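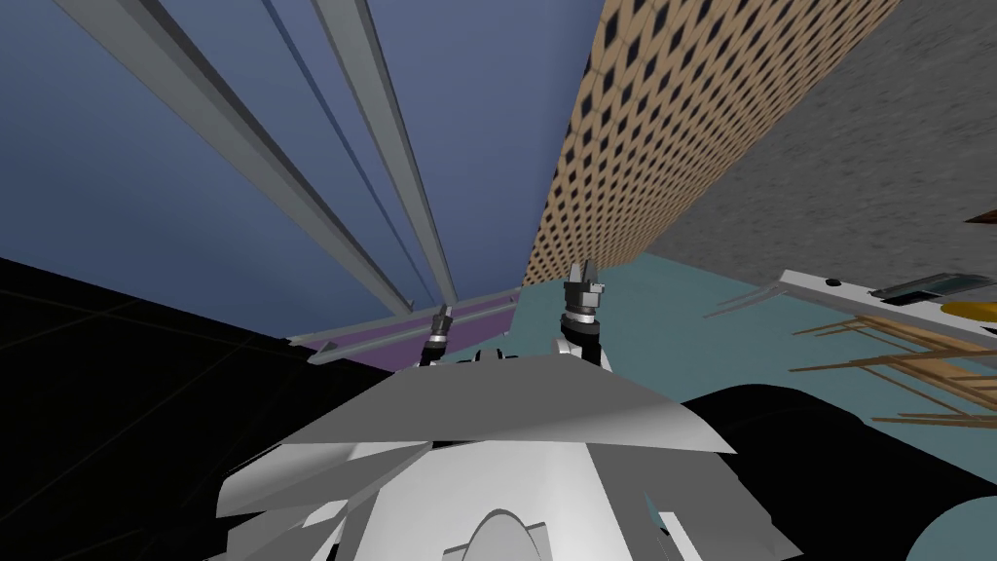
Noémie Bodin had packed returns at Widodus for eleven years when they gave her a desk. It was upstairs, past the vending machines, in the room where the old paper files used to be. There was a chair, two screens and a heater that ticked. The man who set her up said the program was called Trakel and she would pick it up in a day. She picked it up in a week.

Downstairs they were putting in the Vadia line. It would take the shelves on the north side first, then the south side in February if the first half went well. There were 39 people on returns before the line came. The letter said no one would be let go before summer, and everybody read that sentence over to see what else was in it.

Her job was to watch the practice runs. The robot that would work downstairs already worked in Trakel, in a made-up room, all day and all night, reaching for things. When a run was finished it came up in her queue and she marked it good or bad. If it was bad she picked a reason from a menu. When the menu didn't have the right reason she typed one in, and for the first month she typed in a lot of them.

"You wrote 'grabs like it's angry,'" said Perrin, who managed the project. He had come up to stand behind her chair.

"It does."

"They can't use that."

"What can they use?"

He thought about it. "Excessive closing force."

She wrote it on a sticky note and put it on the edge of the screen. Perrin stayed a minute longer, looking at the queue. There were 496 runs in it that morning.

"You're doing fine," he said, and went back down.

She ate lunch with the others at first. They asked her what it was like up there and she told them it was warm. Denise asked if the thing was any good. Noémie said it was getting better, and the table went quiet, and Luis got up to rinse his cup. After that she told them less. It was hard to say anything about her day that wasn't news of how long they had. 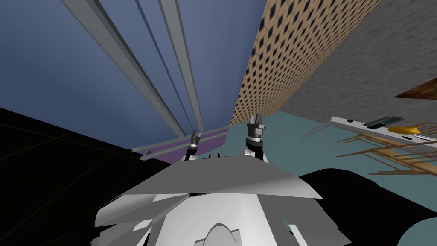 She had thought the made-up room would look like the warehouse. In her head it had the same yellow lines and the same dented racks, maybe even the clock over the dock door. She had asked Perrin about it once and he said it didn't need to match, the robot should be able to cope with any room. So she spent her shifts in a place with a pale teal floor and a tan wall covered in little brown diamonds, a wall like you might find in a restaurant. Sometimes she switched to the low view, which looked up past the robot's white chest, and from there the two grippers stood up over everything like hands in a classroom. There was a white shelf off to the right with a dark gray thing on it and a yellow thing she had decided was a banana. She knew that shelf better than she knew her own kitchen by now. She caught herself thinking about it on the bus.

One afternoon she marked a run bad and then sat looking at it. The robot had done what it was asked. It had gone in from the side, though, the way new people did, when you wanted to come from above and let the item settle before you turned. She had shown that to Denise, years ago, and to Luis, and to a boy who lasted 2 shifts.

There was no reason for it in the menu. She could mark it good and go on to the next one. She looked at the sticky note, then at the empty box where you typed.

At five Perrin came up for his coat.

"Still here?"

"If I write down how to do it right," she said, "does it learn that?"

"If you write it clearly enough. Somebody at the vendor reads those."

"And then it does it that way downstairs."

"That's the idea."

"Does my name go on it?"

He had one arm in his coat. "On the note? I don't think there's a field for that."

She nodded. He waited to see if there was more, then said good night, and she heard him on the stairs.

She typed, Come from above. Let it settle before you turn. Under that she put, Noémie Bodin, returns. She read it over once and saved it. The next run loaded, and she turned the heater down a notch and watched it start.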